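Tokbridge issues safety notice on wrist cable routing for two-armed robots

2 September 2026

Tokbridge has issued a safety notice to all sites running its Skerkivari control software on two-armed robots. The notice concerns a fault in July at the Drivirura test site, where a wrist cable caught on a table edge during a return move and its connector was pulled out. The hand lost power and dropped its load. There were no injuries.
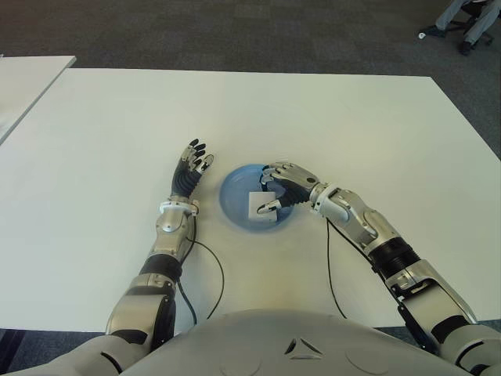
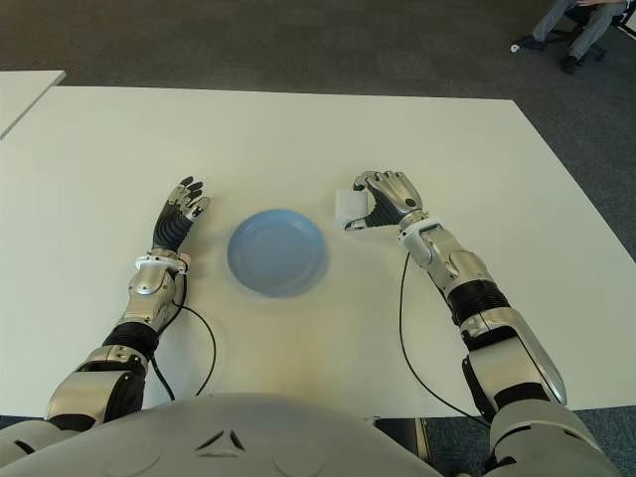
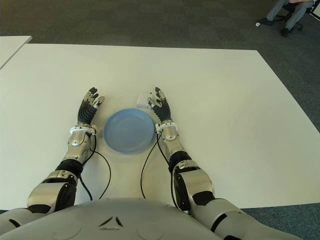
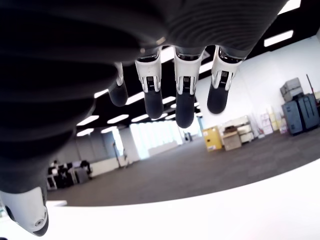
Table-top handling with two arms.

The fault was traced to the software's cable allowance, which had been set for a shorter forearm. The return move passed its checks because the cable was not included in the collision model. Slack of the kind seen in the first three pictures, where thin black cables trail over the white table, must now be clipped back before any move towards the robot's body. Sites should also limit wrist speed to 20 per cent until version 5 of the software is installed.

"The arm did what it was told, and the cable was missing from the model," said Chaminda Bhuiyan, head of safety at Tokbridge. "Version 5 adds it."

The update has been run for 275 hours without a repeat of the fault. Connectors should be inspected every 12 hours of running time until it is fitted.

Contact: Aiman Kwok, Tokbridge press office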